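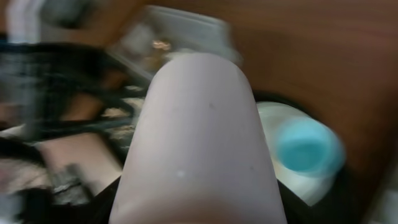

Cylinder with a rounded top, and a clear plastic container behind it.

Effect of Room Temperature on Resonator Response in a Student Marimba

By Nusrat Wijesinghe
September

Print this page | E-mail this page

Summary

This report presents the results of a one-semester project carried out in the instrument workshop of the Howlader School of Music. The project examined whether the resonators of a four-octave practice marimba remain matched to their bars when the instrument is moved between rooms of different temperature. The instrument, a Birard with fixed-length resonators, is shared by the percussion studio and the rehearsal hall in the Grimis Building. Players had reported that the low register sounded weaker in the hall during winter.

Background

A marimba resonator is a tube closed at its lower end. It strengthens the note of the bar above it when the length of the air column is close to one quarter of the wavelength. The speed of sound rises with air temperature, and the pitch of the tube rises with it. The bars are also affected, but to a much smaller degree and in the opposite direction: a wooden bar becomes slightly flat as it warms. A tube cut to match its bar at one temperature will therefore be mistuned at another.
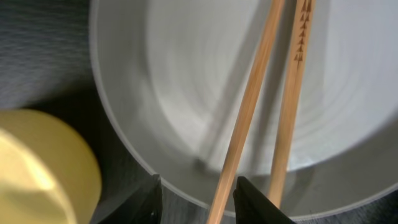

Manufacturers usually choose a working temperature and cut to it. Some larger concert instruments provide adjustable stoppers in the lowest tubes. The Birard does not, and its lowest resonators are closed with pressed metal caps that cannot be moved without damage.

Method

Measurements were limited to the lowest 15 natural notes. Each bar was struck at the center with the same medium yarn mallet, dropped from a pivot stand to keep the force consistent. Seven strokes were recorded per bar, and the highest and lowest readings for decay time were discarded. Recordings were made with the Omitz analysis program, with a low-pass filter set at 2000 Hz to remove mallet noise. The pitch of each tube was measured separately by removing the bar and sounding the tube with a small loudspeaker.

The full set of readings was taken first in the studio and then in the hall, which was 7 degrees Celsius cooler. The instrument was left uncovered in each room overnight before testing began. 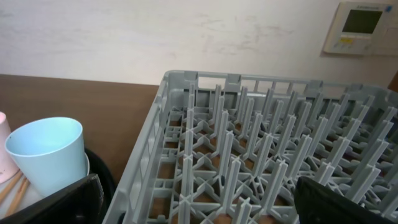
Humidity was recorded but not controlled. The bars were not retuned at any time during the project, and the cord was left at the same tension throughout. One suspension post near the low end was found to be bent and was replaced before the first session.

Results

The tubes sounded flatter in the cooler hall by an average of 21 cents. The bars moved sharp by a much smaller amount, and in several cases the change was too small to separate from the variation between strokes.

Decay time increased in the hall for most of the notes tested, while the peak level fell. Both changes are consistent with weaker coupling between bar and tube. The effect was strongest in the lowest four notes, where listeners in the studio had first noticed it. Two notes in the middle of the range became louder in the hall. Their tubes had measured sharp in the studio, and cooling brought them closer to their bars.
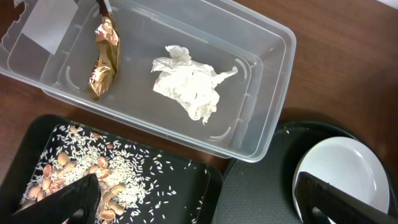 DISCUSSION AND RECOMMENDATIONS

The readings support the players' reports. The loss of level in the hall can be explained by the tubes alone, and retuning the bars would not correct it. It is recommended that the instrument be kept in the studio during the heating season and that the hall be brought to studio temperature before a performance in which it is used. If the school wishes to keep the instrument in the hall permanently, replacement caps with sliding stoppers should be priced for the lowest four tubes.

The project had several limits. Only two temperatures were tested, and the pivot stand allowed some sideways movement of the mallet head. A further study should include the accidentals, which are carried on a separate resonator bank and were not measured.

Related Reports

Mallet Hardness and Attack Noise on Rosewood Bars
Damper Felt Wear in Two Studio Vibraphones
A Low-Cost Pivot Stand for Percussion Testing
Cord Tension and Bar Suspension
Timpani Head Clearing: A Comparison of Methods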